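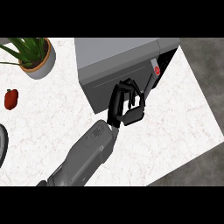
*Last changed: February, by Grímur Hviid*

## The kitchen cell in Stovumico: what we repaired this winter

Many of you at Puscombe use the simulated kitchen cell every week, and some of you have asked why the microwave task was taken off the shared list for a while. It is now back on the list. I will describe what was wrong, what we changed in the model, and how I ask you to look after the cell from now on.

For the readers who joined Witau recently: the kitchen cell is the Stovumico scene with the marble counter, the microwave and the arm with the black hand. The task is to bring the hand to the door handle and pull the door open. The plant and the red pepper have no part in the task, but they stay where they are, and I come back to them later.

### The handle

The first fault was in the contact shape of the handle. What you see on the screen is a long gray handle which stands away from the door. What the physics saw was a simple box, filled all the way to the door panel. The fingers could therefore never go behind the handle. They slid along the outside, and sometimes the friction was enough to move the door a little, which made everybody believe that the policy was weak.

I replaced the box by four smaller pieces: one for the grip, two for the ends and one thin piece for the door behind it. The gap is open now. The red button near the top had its own contact shape too, slightly bigger than the visible button, and the thumb could hang on it. I made it the same size as the visible part.

If you wrote your own version of the handle during the autumn, please delete it from your branch. Two contact shapes on one handle give very strange forces, and they are hard to find later.

### The hinge

The second fault was in the hinge. Its damping was copied from the cupboard door in the Ragnarsson scene, and that is a much heavier door. We lowered the damping in small steps until the door followed the hand without swinging past it. There is still a small spring force which holds the door in the closed position, and you have to pull through it during the first part of the movement. Please leave it in. Without it the door drifts open when the arm only touches it from the side.

The range of the hinge was also wrong. The lower limit was a little under zero, so the door could be pushed into the body of the microwave. With the old box handle this did not happen often, but with the new handle it happened at once – my first evening with the new model was not a nice one.

### The hand

The arm itself needed little work. The zero position of the thumb did not agree with the file that comes with the hand, so the thumb stood too far inside before the grasp began. After the correction the hand makes a wider loop between the thumb and the fingers when it approaches. You will notice this most when the hand comes in low, near the bottom end of the handle. I recommend this approach for the first tests, as the wrist then stays far away from its limit.

Some of you keep saved start poses from before the change. They will load, but the thumb will be wrong. Record them again.
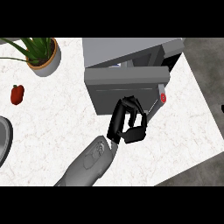

### How to check the cell before you start a batch

I would like everybody to do the same short check. It takes a few minutes and it can save you a night of useless data.

1. Load the scene and let it run with the arm switched off. The door must not move.
2. Turn on the display of contact shapes and look at the handle from above. There must be free space behind the grip.
3. Move the door by the slider from closed to fully open and back. Watch if it touches the arm in the start pose.
4. Run 33 test episodes with the standard seed and compare the force curve at the wrist with the one in the cell folder. The curves do not have to be identical, but a sharp peak at the beginning means that the thumb is hitting something.
5. Write the version of the scene file in your log. The repaired one is 3,011.

A full batch is still 1,000 episodes. Please do not start a longer one without asking, the machine at Puscombe is shared.

### Please do not tidy the counter

The plant, the pepper and the round object at the left side have fixed positions in the standard scene. I know that the long leaves cost some rendering time, and I got more than one message with the proposal to remove them. But all our older recordings contain them, and when the background changes we can't compare the camera results any more. If you want an empty counter, make a copy of the scene and give it another name.

The same rule applies to the light and to the veins in the marble. Changes in the look of the scene go in the copy, changes in the physics go through me.

### Still open

The shadow of the hand on the front of the microwave flickers on one of the older graphics cards. It does no harm to the physics, and I will look at it when there is time.

The friction values of the fingertips are still guessed. They work well enough for the handle, but I would not trust them for picking up small things like the pepper. If somebody has measured values for a similar rubber, I would be very glad to get them.

Questions and fault reports go to the cell channel, with the log attached. A report that only says "the door is stuck" will come back to you with the five steps above.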